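Search this site Search Go Advanced search

5.3 Missed and slipping grasps during shirt folding

The most common fault in the folding trials was a grasp that closed on too little cloth. We logged 1,189 grasp attempts at the Stonport site. In 211 of them the gripper closed, the controller reported success, and the arm moved off with the fabric either left behind or held by a few threads of the top layer. We call these false holds. They matter more than a plain miss, because after a plain miss the controller stops and tries again, while after a false hold it goes on to the next step of the fold.

The controller (Gevari, running with the settings described in Section 3) decides that it has a grasp from finger position alone. If the fingers stop short of fully closed, something is assumed to be between them. With thick cotton this works well enough. With a thin knit, one layer of cloth and no cloth at all give nearly the same reading, and the threshold we had chosen sat between them with almost no margin. Swai found this in June while going through the position logs by hand. Until then we had put the failures down to poor camera calibration and had recalibrated twice for no gain.

A second cause was the height of the approach. The planner takes the height of the table from a single measurement made at the start of each shift. The table at Stonport is not quite level, and near its left side the true surface was lower than the planner believed. The fingers closed above the cloth, or caught only the top of a wrinkle. 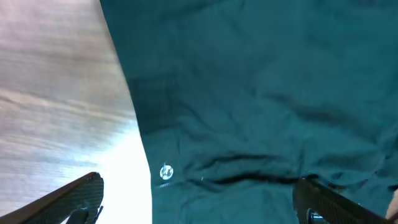

Figure 7. Gripper fingers at the left edge of a dark teal garment, wrist camera view. Note the glare on the tabletop beside the edge.

Glare was the third cause, and the one we were slowest to accept. The edge detector looks for a long boundary between cloth and table. Where light reflects strongly off the table, the wood grain fades out and the boundary of the bright patch can be scored as a second edge. In the worst runs the detector switched between the two from one image to the next, and the target point jumped with it. Magsi proposed turning down the exposure. This helped on the table but made seams and creases in dark garments harder to find, so we dropped it and moved the lamp instead.

One false hold led to a safety stop. The gripper had caught the table cover along with a sleeve, and the arm kept pulling until the force limit tripped. Nobody was inside the marked area and nothing was damaged, but the limit had been set for lifting, not for dragging, and it took roughly 2 seconds to act. We have since lowered it for all moves made close to the table.

Three changes followed. Table height is now measured at 10 points. A short test lift comes after every grasp – if the cloth in the wrist view does not move with the fingers, the grasp is rejected. The Tekin finger pads are inspected at the start of each shift, as lint in the grip pattern had also been reducing friction. The test lift adds time to every fold, and the operators at Wetodard have asked whether it can be skipped for heavy garments. We have left it on for now. Results with the changes in place are given in Section 5.4.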